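OK so I've been arranging for our a cappella group since September and I have some thoughts about altos. Thread, sorry in advance.

First thing. If your whole alto part is "doo" on one note for 16 bars, your altos will hate you. I know this because mine told me, out loud, in front of the basses.

We're doing a Valdebenito song for the winter show, the slow one everyone cries to. I wrote the first version in one night and it was basically a piano part with people stuck in it. Every chord was right. It sounded like a fridge.

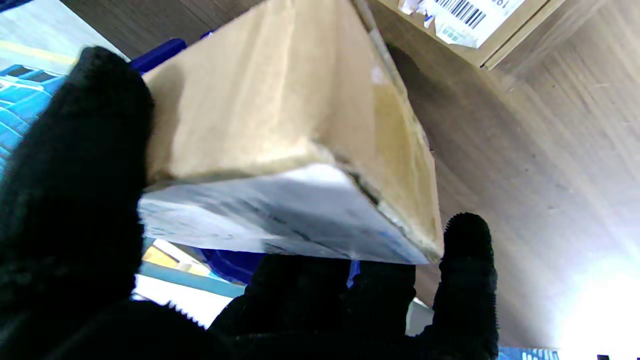

So I went back and gave every voice part a tune of its own, even a tiny one. The altos got a little falling line in verse 2 and now they sing it in the parking lot. Best review I've ever had.

Second thing — breathing. I write on a keyboard and a keyboard does not need air! I had the tenors holding a chord straight through the bridge and by the end there was one guy left, bright red, doing his best.

Stagger your breaths. Write them in. Put an actual little comma over the note with a name next to it. We tried "just breathe whenever" for two rehearsals and everybody picked the same spot, every time.

Third, vocal percussion. Please stop putting it in from bar one. Our beatboxer is great (hi, you're great) but the Jornar cover got so much better when she sat out until the second chorus. The first kick drum comes in and the room wakes up.

Someone asked what I use to write the charts. I started on Karineo and I still like it for quick sketches, but I do the final parts by hand now. Slower. I catch more dumb mistakes that way, like the time I gave the sopranos a low E.

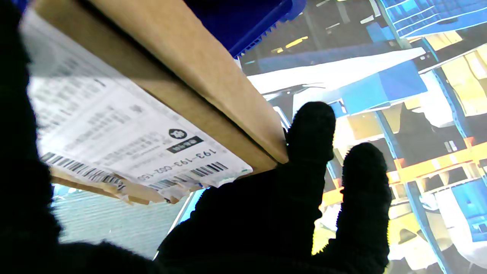 Vasylyna Nazarenko
Arranger and sometimes alto

Back from dinner, where was I. Keys!

Whatever key the original is in, forget it. Sing it through in three or four keys with the actual soloist, standing up, at the end of rehearsal when they're tired. If they can hit the big note then, they can hit it at the show.

We moved the Valdebenito down a step and a half. Our soloist was a little sad about it for a day and then she sang the last chorus and I got goosebumps all the way to my knees.

Also tuning. We drift flat on the quiet stuff, always have. What's helping is singing the whole song on "noo" at half speed, no words, everyone in a circle facing in. It's so boring. We do it every single week.

Oh and somebody wanted to know about the Skurard medley. It's 6 songs, it has a key change I regret, and it's not ready. Ask me after the winter show.

Replies are open if you want to fight me about beatboxing.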